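Basten Wordlist

Version 3, last changed 13/07/2017

A list of dialect words from the town of Basten and the two villages up the valley, Musum and Plesau. It holds 839 entries, each with a spelling, a meaning in standard English and a note of where the word was recorded. It began as a paper card index and was typed up over several winters.

What is in the folder

words.csv is the main file, one entry per line.
sources.csv lists the letters, parish magazines and interviews the words came from.
variants.csv holds other spellings, linked to the main file by entry number.
changes.txt says what was altered between versions.

Columns in words.csv

id: entry number. Numbers are never reused, so there are gaps.
headword: the spelling we settled on.
part: noun, verb, adjective or other.
meaning: short gloss. Where two meanings are clearly separate they are split by a semicolon.
place: B for Basten, M for Musum, P for Plesau. More than one letter is allowed.
source: number from sources.csv.
last_heard: year of the latest record, blank if unknown.

Of the entries, 391 come from spoken interviews and 155 from letters. The rest are from printed sources, mainly the parish magazine, which ran a dialect column every December. 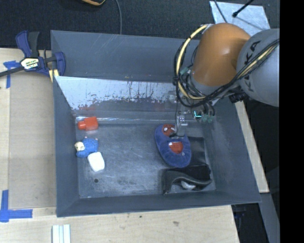

Spelling was the hardest part. The letter writers spelled by ear and did not agree with each other, or with themselves from one page to the next. We took the commonest form as the headword and put the others in variants.csv. If a word appears only once, it is left exactly as written, even where it looks like a slip.

Words to do with weather, sheep and walls are well covered. Words used indoors are thin, and there is very little on cooking or children's games. Plesau is under-represented throughout. Please don't take a missing P in the place column to mean the word was unknown there.

Rude words are included and are not marked as such.

Known problems

The last_heard column was filled in late and is blank for most of the letters.
Some entries marked M may belong to Basten. The older cards used one symbol for both.
A few plurals have their own entry and should be merged with the singular.
Accented characters will come out wrong if the file is opened as anything other than UTF-8.

The Hayat tagger was used for a first pass at the part column. Its guesses were checked by hand, but verbs that are also nouns are still patchy.

Use

Free to copy and change for any purpose. Please say which version you used, as entry meanings do get corrected. Corrections are welcome as plain text with the entry number at the start of each line.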